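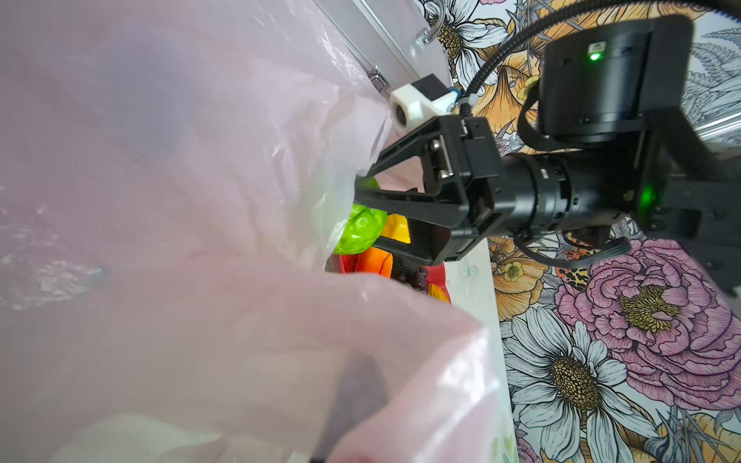

Zollgate, 14 June 2018

Is a thin plastic bag okay for storing a first-aid case and refills?

Posted by Nadine Semaan in Home Storage and Organizing
Viewed 2,177 times

I keep a silver aluminum first-aid case with a carrying handle on top and a latch on the front. It has lived in a hall closet for a few years, inside a cardboard box, and the box finally gave out in March. After that I started keeping the refills (gauze rolls, tape, spare bandages, a couple of cold packs) in a big see-through pink plastic bag. When I put things away I sometimes put the case in the same bag and fold the top over.

I have a few things I'd like to get straight before I do this for good.

First, does it hurt anything to keep the case closed up in plastic? The closet shares a wall with the bathroom and it gets humid in there in summer. I don't know if the bag keeps the damp out or holds it in. The film is pretty thin and it wrinkles up, so it isn't sealed in any real sense.

Second, the bag is pink and the table I use for sorting is white with a pale print of leaves and roses. When I'm partway through I leave the bag lying on the table, sometimes overnight. Can the color come off on the surface? I had a red grocery bag leave a mark on a white shelf once, so I'm a little wary. The table is the one thing in that corner I'd be sorry to ruin. The walls have a busy flower and moth paper that would hide anything.

Third, and this is the dull one, what is a good order for putting it all back? Every time I want a bandage I end up pulling out half the bag. I bought a pack of Stulel zip pouches for this but haven't opened them, in case somebody tells me to return them.

I'd like to stay with what I have if possible. I don't want to buy a cabinet. There are four of us in the house and the kids are old enough to get a bandage for themselves, if they can find one.
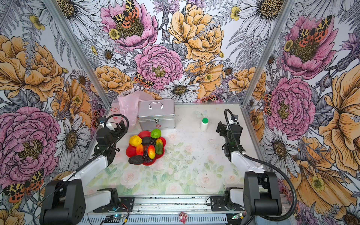 The case at the back left of the table, with the pink bag behind it.

Edited to add: the case is plain metal with a small red cross on the front. The bag has a small round red mark on it too. I have no idea what that one means and I can't find it on the store's website.

Metwally

I packed kits for a hiking club for a long time, so this is mostly from that.

Damp. A loose bag will not keep humidity out. Air goes in and out at the folds, and if you put things away on a muggy day you've put the muggy air in with them. For the metal case that doesn't matter a lot. Aluminum doesn't rust the way steel does. The parts to watch are the latch, the hinge and the screws on the handle, which are often steel on these cases even when the body is aluminum. Wipe them with a dry cloth when you restock and look for brown spots.

For the supplies it matters more. Paper-wrapped gauze and bandages are meant to stay dry. If the wrapper has been damp, the glue lets go along the edge and you can't call it sterile anymore. Anything with a wrinkled or stained wrapper, or one that has come open, I'd throw out or use for cleaning. Check the dates while you're in there. Ointment and wipes go out of date well before gauze does.

What I would do is leave the case out of the bag completely. It's already a box with a lid and a handle. You want to be able to grab it with one hand, and a bag around it only slows you down. Use the bag for refills, and put the refills in your zip pouches first. Keep the Stulel pouches, any zip pouch is fine for this. Press the air out before you close each one.

If you can move everything off the bathroom wall, do that too. A bedroom closet shelf is better. Kitchens are okay if you stay away from the stove and the sink.

Order of packing, bottom of the bag to top:

Cold packs and anything heavy
Rolls of gauze and elastic wraps
Tape, gloves, spare scissors
Boxes or pouches of bandages

In the case itself I go the other way around and think about what gets used. Bandages and wipes go right under the lid, then tweezers and tape, then the big dressings you hope to leave alone. Write what's in it on an index card and tape the card inside the lid. When you take the last of something, put a line next to it. That card is the only reason our kits were ever full.

One more thing about the refill bag. Don't keep medicine loose in it. Pills, creams and sprays should stay in their own boxes with the leaflet, up high if little kids visit.

Pimetti

just get a plastic bin with a lid, bags are a pain. Mine came from the dollar store and it held up through two moves. You can see what's in it and it stacks.

Don't know about the table. I'd put a towel down.

Nadine Semaan replied to Pimetti

Thanks. A bin won't fit on that shelf with the vacuum in there, or I would. The towel I can do.

R. in the flooring aisle
216 helpful votes

I'll take the table part, as the others skipped it.

Color transfer from a bag is a real thing, but it's usually the printing that comes off and not the color of the plastic itself. On a tinted see-through bag the color is normally mixed into the film. On a store bag with a big logo, the ink sits on the outside and can lift if it gets warm or wet, or if there's something like hand sanitizer on it. My guess is that your red grocery bag was printed. So the small red circle on the new one is the part I'd pay attention to. Turn the bag so the circle faces up, or fold it to the inside, and you've dealt with most of the risk.

To test it, dampen a white paper towel with a little rubbing alcohol and rub the circle, then rub a plain pink patch with a clean one. If the towel stays white both times you can stop worrying. If you get color, keep the bag off the table. Do this test on the bag and not on the table. Alcohol can dull a printed top or take the pattern off, depending on how it's finished.

There's a second problem that looks like staining and isn't. Soft plastic left flat against some finishes for weeks can stick slightly or leave a dull patch in the shape of the folds. Overnight is fine. I wouldn't leave it there from one season to the next. And heat makes all of this worse, so if the table gets direct sun in the afternoon, clear it off when you stop for the day.

If you do get a mark, start mild:

Warm water with a drop of dish soap, soft cloth, and let it sit for a minute
A paste of baking soda and water, rubbed very lightly with a fingertip
Stop there and ask again before you try anything stronger

Skip the melamine sponges. They are fine sandpaper and they will take a pale print down along with the stain. I've seen what they do to leaf patterns on countertops and you can't put it back.

Also check the bottom of the metal case. A lot of them have little feet or rivets underneath, and those will scratch a white top much sooner than a bag will color it. Stick-on felt pads are cheap. If the bottom is smooth, wipe it anyway, since aluminum that has been sliding around on shelves can leave gray rub marks on light surfaces. Those come off with the dish soap.

I agree with Metwally on leaving the case out of the bag.

Nadine Semaan

I did the paper towel test. The plain part left nothing and the circle left a very faint pink, so it gets folded inside from now on. The bottom of the case did have gray on it, which explains a smudge I had been blaming on the kids.

Case is going on the bedroom shelf by itself, refills in the pouches, pouches in the bag. I threw out more gauze than I expected to. The card is taped in the lid.

Is there a reason to keep the cold packs in with the rest, or can they just go under the kitchen sink?

Metwally

If they're the squeeze kind, keep them in the bag, away from anything with a point. Under the sink they get knocked around by the cleaning bottles, and a leak from one of those could wreck the wrappers. If they're the gel kind, put one in the freezer and leave the other wherever you have room.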